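The Box With the Slot

23 August 2021 | by Taras Vakulenko
Reading time: 6 min
Print this page | E-mail this to a friend

I own a small wooden box. It has a narrow slot near the top of the lid and a drawer in the front, and for as long as I've had it I have been unable to say what it is for.

The slot suggests money. The drawer suggests you'd like the money back at some point without smashing anything, which puts it a step ahead of the china pig I had as a boy. But the drawer doesn't go all the way under the slot, or it does and something gets in the way, because a coin posted through the top makes a noise like a small landslide and is then not in the drawer. I tried this with a two-pence piece when we first moved to Prelthorpe. I have not seen the coin since. It rattles if you tilt the box to the left.

I bring all this up because we have been Having a Sort Out. The capitals are Oranuch's. She came home from a fortnight at her mother's, stood in the hall with her bag still on her shoulder, and said she could no longer tell which of the objects in this house were ours and which had just been put down. I said surely that was true of all objects, in the end. She went and got the bin liners.

The rule of the Sort Out was that everything small and homeless had to come off its shelf and be placed in a row on a table, where it could be looked at properly. Oranuch Thammasiri is a great believer in the row. Her view is that an object on a shelf has the shelf on its side. It looks as if it belongs there. Move it on to a bare surface next to three other things of no particular use and its confidence goes.

I have to say it works. I had been fond of the pale blue dish for years, on the grounds that it lived beside the kettle and I saw it every morning. It's oval, with a little tab of a handle at each end, and it is too shallow for soup and too small for anything you'd actually want to carry using two handles. What has it been holding all this time? Teabags, on their way to the bin. We have been giving teabags a rest stop. A used teabag can travel from mug to bin in one go, I've seen it done in other people's houses, and yet ours have been breaking the journey like coach passengers at Leicester Forest East.

The pink cup is a different matter, and has supporters. It's round, with a white rim, and I drank out of it precisely once before it became a holder of things. Every cup in this house is three weeks away from being a holder of things. It starts with one pen. Then a pen lid, a battery of unknown charge, a key that fits nothing, and at that stage you can't drink from it without a ceremony of tipping everything out on the worktop and feeling ashamed, so you buy another cup. I make it four cups lost this way. The one with the chipped handle went under in a single weekend.

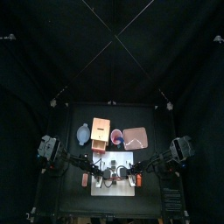 The long-listed: blue dish, box with its drawer out, pink cup, square tray.

Then the tray. It's square, salmon pink, with rounded corners and a slight rim, and it came from the Rorkis shop on the ring road, where I had gone for a light bulb. I can't defend the tray. It was £2 and I was tired. What I will say is that a tray has a calming effect on whatever you put on it. Post on a table is a mess. Post on a tray is correspondence. I've had a gas bill sit on that tray for most of August and at no time did it look neglected.

Oranuch's answer was that the gas bill had in fact been neglected, and that there were now two of them.

We went along the row. The procedure was that each of us could argue for an item, briefly, and the other could say no. I'd supposed this would be over by lunch. By lunch we had done the dish, and were on to whether the dish could go if the thing that replaced it was a smaller dish. (It could not. This was held to be against the spirit of the exercise, and I was asked to stop looking at smaller dishes on my phone.)

She was quite reasonable about the box, which worried me. She picked it up and slid the drawer in and out a few times. It does have a good drawer. It's light wood with a sort of peachy tan to it, and nobody would call it fine furniture, but it makes a pleasing small noise when it shuts and I think that noise alone has kept it out of four separate charity bags. She asked where I'd got it. I said a man called Samonte had given it to me when I left the old office, along with a card signed by people I'd mostly never met. She asked whether he'd said what it was. I said he'd told me it would come in handy.

'Has it?'

I tilted it to the left so she could hear the coin.

There's a school of thought about possessions which says you should hold each one and see how you feel. I find this no help at all. I feel perfectly friendly towards nearly everything. I once kept the cardboard sleeve from a Markik desk lamp for five years since it had a nice flap. What I need is a question that a thing can fail, and the best I've come up with is this: if it vanished overnight, how long before I'd notice? The dish, one mug of tea. The cup, whenever I next wanted a pen. The tray, when they cut off the gas. The box I might not miss until we moved house again, and then I'd be up and down the stairs all afternoon looking for it, convinced it had held something important.

So here's where things stand. The tray stays, on condition that nothing with a red heading is placed upon it. The pink cup has been emptied, washed and returned to the cupboard as a cup, and I give it until the clocks go back. The dish has gone to Oranuch's sister, who says it's lovely and asked what it was for, and was told teabags. I feel a bit bad about that. She was managing fine.

The box is on the windowsill in the back bedroom. It was put down there while we had our tea and hasn't been discussed since, and I'm certainly not going to be the one to raise it. I did go up last night and have a go at the coin with a butter knife. You can get the tip of the blade in at the slot and feel it move, and then it slides off somewhere behind the drawer. I think if I had a longer knife, or a bit of wire with a hook on the end, I could have it out by the weekend.

Print this page | E-mail this to a friend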